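2024년 6월 17일

**스코너브리지 게스트룸, 체크아웃 청소를 '바닥부터' 바꿉니다**

안녕하세요, 스코너브리지에서 객실 운영을 맡고 있는 페를라 솔리스입니다. 보도자료라는 걸 제 손으로 쓰는 건 처음이라 좀 떨리네요! 저희가 이번 달부터 객실 정리 순서를 새로 정했는데, 생각보다 할 말이 많아서 편하게 적어 봅니다.

예전에는 침대 시트부터 걷었어요. 그러다 보니 카펫에 떨어진 과자 봉지가 이불 밑으로 밀려 들어가고, 그걸 또 찾느라 허리를 굽히고... 그래서 이제는 쓰레기 먼저, 침구는 그다음입니다. 검은 비닐봉지 입구를 카펫 위에 넓게 펼쳐 놓고 포장지부터 넣습니다.
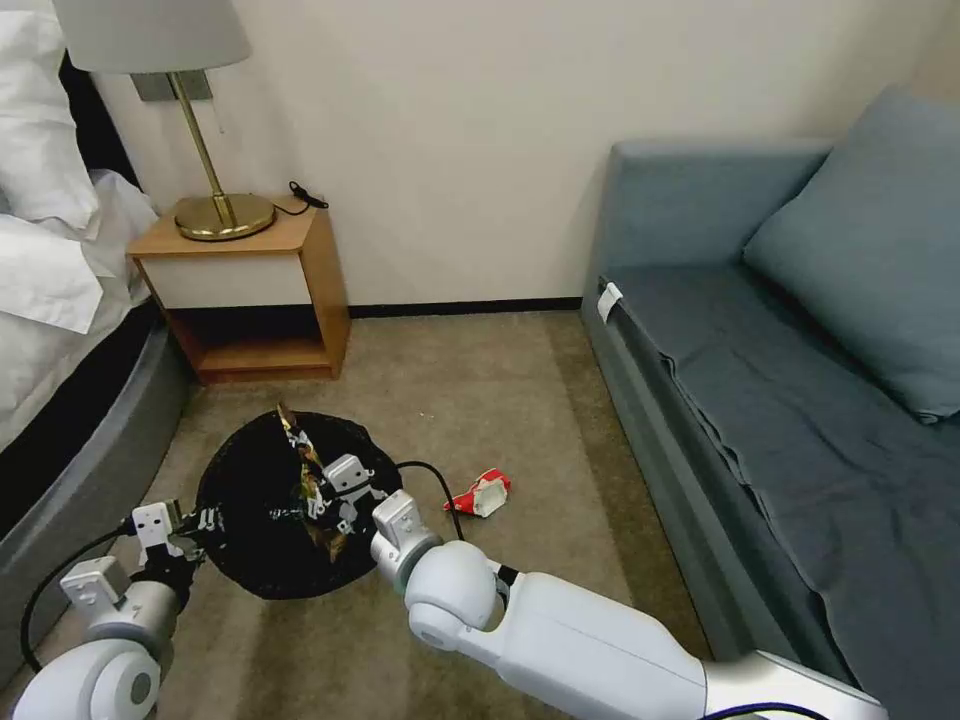
봉지를 그렇게 벌려 두면 한 손이 남아서 좋은데 카펫에 부스러기가 쏟아질까 봐 처음엔 반대했다는 게 크리스토프 세헤르스의 말입니다. 맞는 지적이라 과자 봉지는 입구를 한 번 접어서 넣기로 했어요. (저는 아직도 자꾸 까먹습니다.)

휴지통 얘기도 해야겠네요. 비닐은 꼭 테두리 밖으로 접어 씌웁니다. 안으로 흘러내린 비닐만큼 귀찮은 게 없거든요. 종이나 가벼운 포장지는 여기에 모으고, 카펫 얼룩은 통을 비운 뒤에 살핍니다.
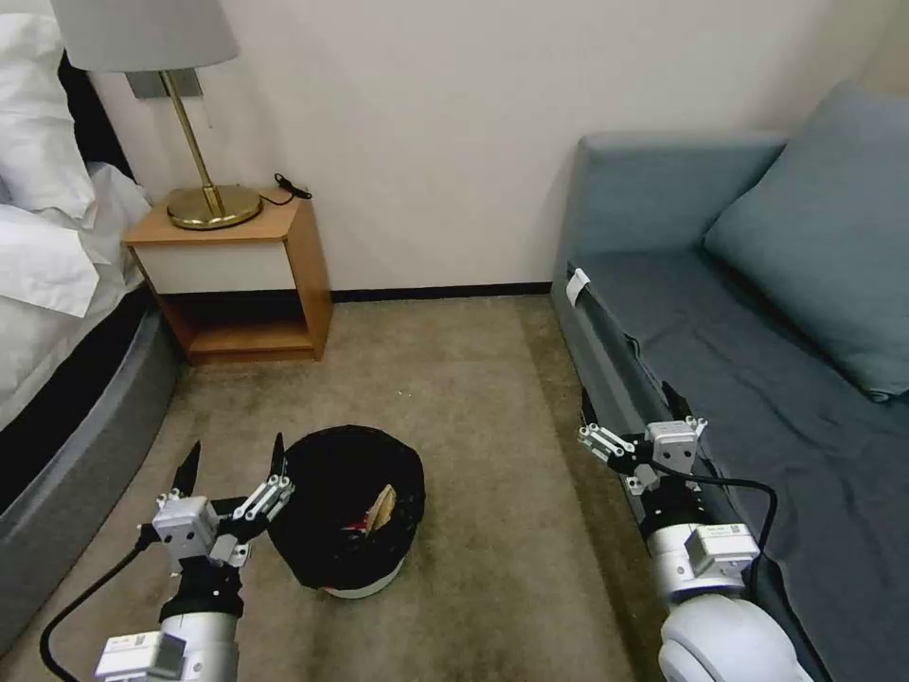
*비닐을 테두리 위로 접어 씌운 객실 휴지통. 뒤쪽은 협탁과 황동색 스탠드.*

페트병은 따로 뺍니다. 뚜껑을 열어 남은 물을 버리고 라벨을 떼는 것까지가 한 동작이에요. 지난 4월에 객실 200개에서 먼저 해 봤는데, 병이 일반 쓰레기에 섞이는 일이 확 줄어서 다들 신이 났답니다! 침대와 소파베드 사이 바닥은 놓치기 쉬우니 협탁 쪽에서 문 쪽으로 나오면서 줍고, 침대 밑은 두 번 봅니다. 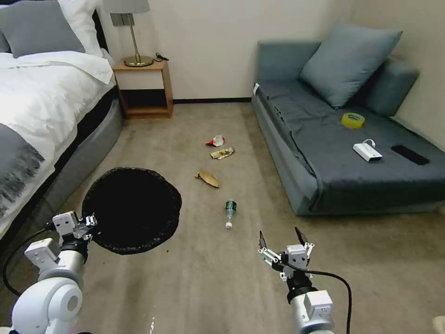

*정리 전 객실 바닥. 과자 포장지와 초록 라벨 페트병이 카펫 위에 있다.*

새 순서는 스코너브리지와 자매 숙소 비르키네의 객실 1,220개에 모두 적용됩니다. 안내문은 세 쪽짜리로 만들어 층마다 린넨실 문 안쪽에 붙여 두었어요. 손님들께 따로 부탁드릴 건 없고요, 다 마신 병만 휴지통 옆에 세워 두시면 정말 고맙겠습니다.

문의: 스코너브리지 객실운영팀 페를라 솔리스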